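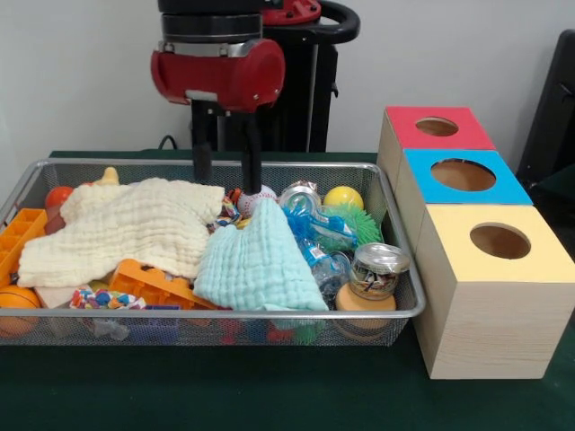 金網かごからの取り出し作業。布の脇にある野球ボールの上にグリッパーの指が下りている。

成功率だけを載せるのをやめたい

ばら積みの物体を掴んで取り出す研究では、結果の表に成功率がひとつ載る。掴めたか、掴めなかったか。論文を読む側も書く側も、その数字の大小で手法の優劣を決めている。私はこの習慣を改めるべきだと考えている。

理由は、失敗の中身が成功率からは読み取れないからだ。布が混ざったかごを考えてほしい。硬いボールを狙った指が布の端を一緒に挟むことがある。持ち上がったのはボールと布の両方で、判定の決め方によっては成功になり、別の決め方では失敗になる。何も掴めずに指が閉じた場合も、同じ「失敗」の欄に入る。前者は物体の境界の認識か指の進入経路の問題で、後者は奥行きの推定か把持点の選択の問題であることが多い。直すべき箇所が違うのに、表の上では区別がつかない。

私たちのNirnumという課題では、730回の取り出しを行い、そのうち125回を失敗と判定した。成功率に直せば八割を少し超える。最初の報告書にはこの数字だけを書いた。

その後、125回の失敗をすべて映像で見直し、原因ごとに分け直した。一番多かったのは布の巻き込みで、次が隣の物体に指が当たって狙いがずれたものだった。私たちが改良に時間をかけていた把持点の推定が主な原因と言えるのは、21回にすぎなかった。つまり、それまでの数か月は、失敗全体の二割にも満たない部分を直そうとしていたことになる。見直しにかかったのは2日である。先にやっておくべきだった。

この経験から、試行の記録には少なくとも次のことを残すべきだと思う。狙った物体、実際に指に触れた物体、持ち上がった物体、途中で落ちたかどうか、かごの中の他の物がどれだけ動いたか。最後の項目は省かれやすいが、取り出しを続ける作業では次の一回の難しさに直接かかわる。一回目の成功が山を崩し、二回目以降を難しくすることは珍しくない。

物の選び方についても言っておきたい。箱や缶のように形の変わらない物だけを並べれば成功率は上がる。ガーゼのような布、つぶれた缶、中の見える容器、袋の類を入れれば下がる。どちらの条件で測ったのかを書かない成功率は、比較に使えない。Skekbergの物体一覧とSchwaigerの一覧では、布の割合がまるで違う。それでも両者の数字が同じ表に並んでいるのを、私は何度も見た。並べるのであれば、物体の種類ごとに分けた内訳を添えてほしい。

反論は予想できる。失敗の分類には人の判断が入る。同じ映像を見ても、ある人は巻き込みと言い、別の人は接触によるずれと言う。実際、私たちの分類でも意見の割れた試行があった。しかし、成功か失敗かの判定にも人の判断は入っている。布ごと持ち上がったボールをどちらに数えるかは、誰かが決めた規則である。判断が入ることを理由に分類を避けるのであれば、成功率も出せなくなる。基準を文章にして公開し、意見の割れた試行はそのまま「判定不一致」と書けばよい。

手間がかかるという反論もある。これはその通りで、試行が何千回にもなれば全件を人が見るのは難しい。その場合は、失敗した試行から無作為に抜き出して分類するだけでも、成功率ひとつよりは多くのことがわかる。抜き出した件数と方法を書いておけば、読む側がどこまで信用するかを決められる。

査読の側も変わる必要がある。数ポイントの改善を求める査読意見は多いが、失敗の内訳を求めるものは少ない。著者は求められたものを用意する。内訳の表を投稿の条件にすれば、半年ほどで書式は揃うだろう。

私たちは次の課題Nillenから、この形で結果を出すことにした。10月に出す報告では、成功率は表の最後の行に置く。

2022年3月14日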